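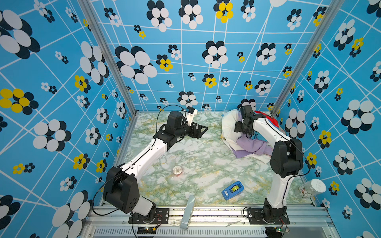 Lelero Gripper Comparison: Frequently Asked Questions

Which fingers were compared?
Two sets. The Urio fingers are the stock parallel pair. The Brekotine fingers use the same mount with a softer pad. Both were run on the same arms with the same controller firmware.

How many grasps were logged?
700 per set, split between fabric and small rigid objects. A grasp counts as a success if the item stays held for 16 seconds after lift.

Why mix cloth with hard objects?
Cloth tolerates poor finger alignment and hard objects do not. Results for the two groups are reported separately and should not be averaged.

What grip force was used?
The limit was set to 60 percent for all fabric trials and 54 percent for containers. Raising it for containers increased slip on curved surfaces with the Urio pads.

Does the wrist camera need recalibration after a finger change?
Yes. Run the Wakadon hand-eye routine before the first trial. Point the wrist at the upper walls and check that exposure stays fixed with ceiling lights in view.
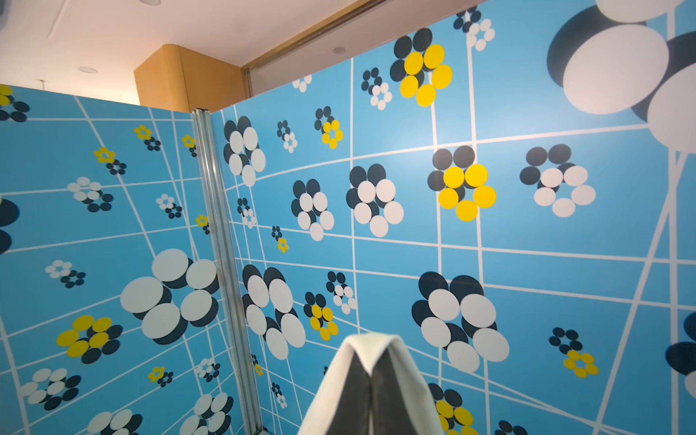
Wakadon support adds that fixed exposure alone is not enough: white balance must be locked as well, or the two finger sets cannot be compared on the same vision model.

Can I use one arm only?
Yes. Disable the second arm in the controller before homing. Handover trials are then skipped.

Are the finger files available?
The mount drawing is on the downloads page. Pad material is supplied by Brekotine on request.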